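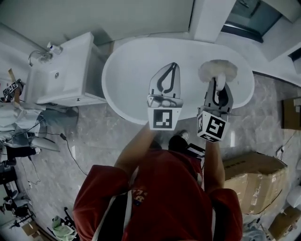
SKURNESS – Fernent, the bathroom company that has spent five years politely asking people to lie down in its showroom, will open a second one in Skurness this December. It will be larger than the first, easier to park near and open until 8 p.m. on Friday, when people seem most inclined to think about baths. Visitors will find the freestanding models set out on a grey marble-effect floor, among them a white oval tub that can be approached from any side, including the wrong one. Shoes may be worn up to the edge. After that, the company would prefer socks.

The new showroom covers 645 square yards of the former Pyo carpet warehouse, a building many local residents remember chiefly for its closing-down sale, which ran for three years. Fernent has kept the loading doors and the high windows. It has not kept the carpet.

Bathrooms are usually bought from a catalog, in a hurry, by people who have measured the room but not themselves. Fernent believes this explains a good deal. According to the company's own records, 524 customers tried a tub at its first showroom last year before placing an order, and over half went home with plans for a different model from the one they came in to see. The most common reason given was elbows.

"We have nothing against catalogs," said a Fernent spokesperson. "We print one. But a photograph will not tell you that your knees stick out, and your family may be too kind to mention it."

To that end, every tub on the Skurness floor may be tried fully clothed and for as long as the customer likes, within reason. Reason has been set at 20 minutes on weekends. Folding screens are available for anyone who would like to consider a purchase without being watched by a couple choosing faucets.

The opening also brings the first public showing of the Usov range, a set of basins, mirrors and storage units made for small bathrooms. Fernent defines a small bathroom as one in which the door hits something. Usov cabinets are shallow, open sideways and come in white, gray and a green that the design team argued over for most of the spring.

For those replacing an old tub with a freestanding one, staff will offer a free planning session covering floor strength, pipe routes and the matter of how it is going to get up the stairs. Customers are asked to bring the width of their narrowest doorway. A rough sketch is fine – the company has worked from napkins before. Anyone comparing shapes is encouraged to look at the inside as well as the outline: how the basin slopes, how thick and rounded the rim is, and where the drain sits in relation to where they plan to. 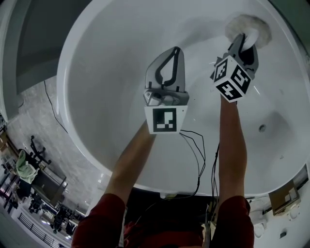 Visiting the showroom

Fernent Skurness will be open every day except Monday. Parking is free behind the building, and the entrance is through the old loading doors, which are heavier than they look. Planning sessions can be booked at the front desk or by phone. Children are welcome to try the tubs too, though the faucets are not connected and they will be disappointed.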